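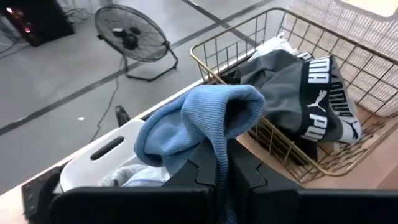 *Light blue knit, ribbed.*

Back from Plendia. Feet ruined. Writing this on the train with 2 bars of signal so excuse the state of it.

For anyone new, Plendia is the one for people who book venues and people who have venues to book. Trade only, September every year, big shed, carpet tiles, terrible coffee. I go for work (we do mid-size conferences, 200 delegates is our sweet spot) and also because I like it, there, I've said it.

Got in before ten and went straight round the outside aisle, as always. Start in the middle and you get caught by the hotel chains and that's your morning gone. Stand 116 was Girnora, who I'd been emailing all summer about a spring date. Finally met Mateja Zupan in person. Much taller than her emails. She had the floor plans printed on proper paper, with the pillars marked. THE PILLARS MARKED. I have been sent so many plans where the pillars are a surprise on the day.

Their main hall seats 200 theatre style, less with round tables, and there are three breakout rooms on the same level. No lifts needed between sessions. Kitchen on site. Parking is poor and she said so before I asked, which made me trust the rest of it more. We pencilled two dates. I need to talk to the client before I get excited.

Then Belhaj, who do badges and registration. Different story. Queue at the stand, one person on it, demo kept logging itself out. I like their kit, we used it in spring and it was fine, but if you sell queue management you can't have a queue. Left a card. Will ring.

Lunch was a wrap. £9. No comment.

Afternoon talks were a mixed bag. The one on no-shows for free events was good, speaker had run the same breakfast meeting with and without a small deposit and just told us what happened. Deposit won, easily, and hardly any grumbling. Going to try it on our winter thing. The panel on "experience" went on for ever and I left to sit on a radiator and eat a biscuit.

Hosted buyer appointments: had 3, one didn't turn up, one thought I was someone else. The third was Girnis, small place, old school building with a courtyard, does dinners. Too small for us realy but lovely for a committee dinner or a speakers' night. Filing that.

Moans: not enough chairs. Cloakroom cash only, in this day and age. App told me I had a meeting in a hall that wasnt being used this year.

Still going again. Need to send Mateja our dates, find the Girnis leaflet (coat pocket?) and do my expenses before they chase me.

My stop next, will tidy this up later.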